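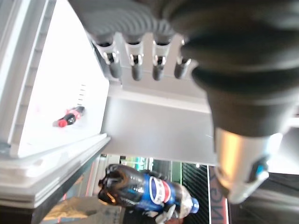
Cola on its side in the white compartment, red cap and red and white label.

By Evie Entwistle

I should say up front that I have a terrible kitchen. It's long and dark and the drawers stick, and I've been complaining about it for years to anyone who'll sit still. So when I got an hour with Sawsan Bitar, who plans very small kitchens for Florkovska, I fully intended to ask sensible questions about her work and ended up asking mostly about mine.

She was nice about it. "Everybody does that," she told me. "My dentist does that."

We talked about the compact white one first, since it's the one people keep asking her about. Why so much white? I wondered if she ever got tired of it. "I got tired of it in 2012 and then I got over it," she said. "In a tiny kitchen your eye has nowhere to go. Put in three colors and it feels like a closet full of coats. I let the groceries be the color."

That brought us to the soda. I keep my bottles standing up, in the door, where they fall over every time I open it. Sawsan is a lay-it-down person. "A short shelf is a good shelf," she said. "People leave all this tall empty space so one bottle can stand. Lay it down, put the cap on tight, and you might get another shelf out of it." I asked about leaks and she gave me a look. "I did say tight!"

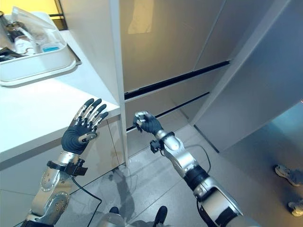 Where the countertop meets the tall white panel, with its rounded front edge.

The rounded counter edge was the part I most wanted to hear about (I have a bruise on my hip from my own square one, same spot, permanently). She laughed and said her colleague Vivek Grewal had fought for it. "Vivek has two little kids. He sees corners everywhere. I thought it would look soft, like a bathtub, and I was wrong about that."

And the tall panel next to the counter? "You want a place where the kitchen stops," she said. "In one-room living especially. Otherwise the toaster starts creeping toward the bed."

Money came up, of course. She tells clients to set aside almost $3000 before they even think about appliances, and to spend it on the counter first. "You touch the counter all day long. You look at the doors twice."

She had 32 apartments to plan when we spoke, most of them held over from December, and she was on her second coffee. I asked what she'd do with my kitchen, given a free hand. She wanted to know how many mugs I owned. I said I'd have to go home and look – and she told me to start there, and to email her before I bought any paint.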